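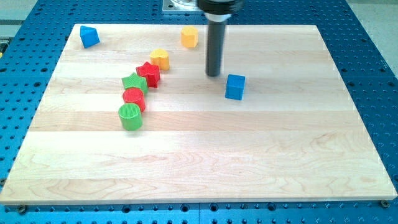 Our project was called Cindeck, after a misheard remark in the first planning meeting, and its goal was to get a robot arm to tidy up after somebody using a plain rod and no gripper at all. Pushing only. The module handbook calls this "non-prehensile manipulation" and we called it poking. The arm had to move coloured plastic blocks over a maple board from wherever they had been left to wherever we typed they should go, and the set we settled on had two of each colour in assorted shapes, so that "the red one" was never a complete instruction and you had to say whether you meant the star or the cylinder. The star and the cylinder, as it happens, behave nothing alike when poked, and most of this report is about that.

Print this page
E-mail this page

1. What we set out to do

The brief for the second-year robotics project asks for a system that "perceives, decides and acts". Our group chose pushing for reasons that looked good at the time. Grippers had given last year's group a great deal of trouble, and a rod has no moving parts. We wrote in our proposal that this would "greatly simplify the mechanical side of the work", and it did, by transferring all of the difficulty to the software side, where it was joined by the difficulty already living there.

The system takes a typed sentence such as "put the green star next to the red star" and turns it into a series of short pushes. There are three parts:

Leltalix – reads the overhead camera and works out where the blocks are and what they are.
Cusi – plans the pushes.
Vitimance – talks to the arm and stops it doing anything expensive.

The names were chosen by different people in different weeks and it shows.

2. The bench

The board is fixed to the lab's perforated metal table, which has a grid of threaded holes and is the nicest thing any of us has been allowed to use. We were told not to push blocks around directly on the table because of the holes. We tried it one evening to see. The advice was sound.

Maple was the only wood in the workshop rack that was wide enough when glued up. It looks very smart and it is slippery in one direction and slightly less slippery in the other, depending on the grain. It also reflects the ceiling lights. For the first month Leltalix believed that the bright patch in the middle of the board was an obstacle and would send the rod politely round it. We fixed this by turning off one bank of lights, and later, after a remark from our supervisor, by fixing the code.

The blocks have fine ridges down their sides. We had assumed this would help the rod keep hold of them during a push. On a flat face it helps a little. On a cylinder the rod walks along the ridges like a stick along railings and the block spins off to one side, usually towards whichever block you had just finished placing.

3. How a push works

The rod comes straight down beside a block, stops a little above the wood, moves sideways a short distance and lifts. Cusi then asks for a new picture and decides on the next push. Our first version planned the whole route in one go and carried it out with great confidence. By the third push the block was generally somewhere else, and the rod would continue to steer empty air to exactly the right place.

So we went to short pushes with a fresh look each time. We set the length at 50 millimetres, found that this was far too bold for anything round, and brought in a rule that cylinders get half that. Cubes can take the full distance if you push the middle of a face. Push near a corner and the cube turns. We used this on purpose later, once we had stopped doing it by accident.

Stars were the surprise. Everybody in the group expected them to be the worst and they were the best behaved of the lot. If the rod goes into the notch between two points it stays there, and the star goes where it is told. The heart has a notch as well, but only one, and it is not always on the side you want. The triangular prism depends on how it is lying. The hexagon is a sort of cube that can't make up its mind.

4. Results

We ran 900 pushes for the final tests, spread over most of December, with every block given a share. A push counted as good if the block ended up closer to its target and no other block had been disturbed. The second condition did most of the damage to our figures. The full tables are in the appendix, along with the log files, which we recommend to anyone having trouble sleeping.

In short: stars first, cube next, then the hexagon and the heart very close together, then the prism, then a long gap, then the cylinders. Lines and gentle curves of blocks were manageable as long as the star blocks went in early and the cylinders went in last. Anything involving a tight cluster was a gamble. When two blocks are almost touching there is no room to get the rod between them, and Cusi's answer to this was to push both and hope, a strategy it arrived at by itself and which we can't entirely criticise.

The typed instructions gave less trouble than we feared, except for "left". Half the group sat on the opposite side of the table. We ended up defining left as the camera's left and sticking a paper arrow to the monitor.

5. What went wrong

The worst afternoon came from Vitimance. Somebody had changed the safe height from millimetres to metres in one file and left it in millimetres in the other. The arm did not hit anything. It went up to its limit and stayed there like a startled heron, and it took us until ten past six to find the line responsible. The person who changed it has been very good about buying biscuits.

We also lost the best part of a week to calibration. The camera mount had been nudged, every position was off by the width of the rod, and we spent days improving a planner that had been right all along. Some of those improvements had to be taken out again.

6. If we did it again

We would check the camera every morning before touching any code. We would try a rubber sleeve on the rod, an idea Brayan Echeverri had in week 2 and was talked out of by people who now regret it. We would cover the board in something matt. We would keep the cylinders, because the results would be dull without them, but we would not promise anybody a live demonstration involving one.

Print this page
E-mail this page

Comments (4)

ridgeback: Did you try pushing the cylinders with two contacts in turn, left side then right side? We did that with tins and it zigzags but gets there.

Brayan Echeverri: We did, near the end. It zigzags and gets there about as often as my bus. There's a branch in the repository called tacking if you want it.

M. from the workshop: Please return the other maple offcuts.

poppyseed: is the appendix meant to open? mine just gives the cover page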